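News > Press Releases > Heritage and Archaeology

Rilo Mill Dig Opens to the Public in July

The Bhatt Archaeology Trust will open its excavation at Rilo Mill to visitors this July, after a spring season that located the east wall of the original mill building and part of the stone-lined channel that fed its wheel.

The mill is named in a lease from the 1600s, but its exact position had been lost. A geophysical survey of the lower meadow showed a straight feature running toward the creek, and the Trust opened 2 trenches across it in April. The first came down on mortared foundations 4 feet below the turf. The second cut across the channel, which had been filled with rubble and household waste after the mill went out of use.

"We had a line on a survey plot and a field that floods," said Augustina Baidoo, site director. "The wall was where the survey put it. The channel was further west than we expected, so we extended the second trench to get both sides of it."

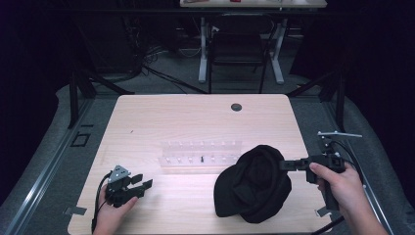

Finds from the channel fill come to 600 pieces so far. Most are plain red earthenware, along with clay pipe stems, window glass and a broken millstone. Washing and marking will continue through the summer under finds supervisor Jerome Bautista. Soil samples from the base of the channel have gone to Prodine Laboratories for pollen analysis – results are expected in the fall.

Digging will resume in July with a team of seven. Work will concentrate on the north end of the wall, where a layer of burned clay may mark an oven or a later repair.

Visitors may come to the site between 10 a.m. and 3 p.m. while the team is working. Admission is free. The path from the Rolitz Road parking lot is uneven and can be muddy after rain, so sturdy shoes are advised. Dogs must be kept on a leash.

School groups should book ahead with Felicidad Gatchalian, education officer, at the Trust's office.

Media contact: Princess Castillo, Bhatt Archaeology Trust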